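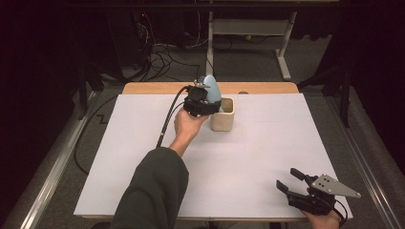
My sister-in-law says a square egg cup is a solution to a problem eggs never had, and that I should've bought the round ones like everybody else. She has a point and I'll get to it. But I've been eating breakfast out of the Hultside square cup since January, and I like it a lot more than I expected to, so let me make my case.

## What it is

A small ceramic cup, cream, matte, square with softened corners. I bought mine from the Valville kitchen shop near me, where they had it on the shelf next to the Moriarty egg cups (round, shiny, on a little foot, very grandma). You can buy them one at a time or in a box of 6. I bought one, went home, used it for a week, and went back for the box. Make of that what you will!

## How it holds an egg

Okay, so the round egg in the square hole thing. In a regular cup the egg drops in and the rim hugs it all the way around. In the Hultside it sinks lower and likes to lean a bit. The first morning this drove me nuts and I kept trying to stand it up straight. Now I just let it lean away from me and take the top off at an angle, and my spoon goes in easier that way. Your mileage may vary, especially if you're a person who straightens picture frames.

Egg size matters more than it should. Jumbo eggs sit well. Large are fine. The medium ones from our farm stand go down so far that there's not much left to grab, and getting a hot one back out is a pain. I've started tucking a folded bit of napkin in the bottom for those – not elegant, but it works.

## Toast, salt and other business

The corners are great for salt. I know how that sounds, but a pinch dropped in beside the egg stays put, and I dip the spoon as I go. Crumbs collect there too, and those are less fun. A bottle brush gets them out, or the dishwasher does if you put the cup in tilted. Flat on the rack it comes out holding a puddle.

Yolk wipes off the outside if you catch it early. Leave it until after work and you'll be scrubbing, because matte glaze hangs on to everything. Mine has one faint gray spoon mark near the rim that I haven't been able to shift.

What I didn't expect is how steady it is. My old footed cups went over whenever someone bumped the table, and we're a family of bumpers. So far this one hasn't tipped on us.

## Out of egg season

At Easter I put dyed eggs in all of them and ran them down the middle of the table. Pale blue against that cream is so pretty! The rest of the year the extras hold toothpicks, paper clips and one very small succulent.

I also tried the Prirngate silicone cups, for the record. Unbreakable, sure, and they came out of the drawer covered in lint every single time. Gone to the camping box.

## Would I buy it again

Yes, and for soft-boiled people with big eggs I'd say go ahead. I'd give it 8 out of 10, with a point off for the glaze and another for the medium eggs. My sister-in-law got two for her birthday and hasn't said a word about them.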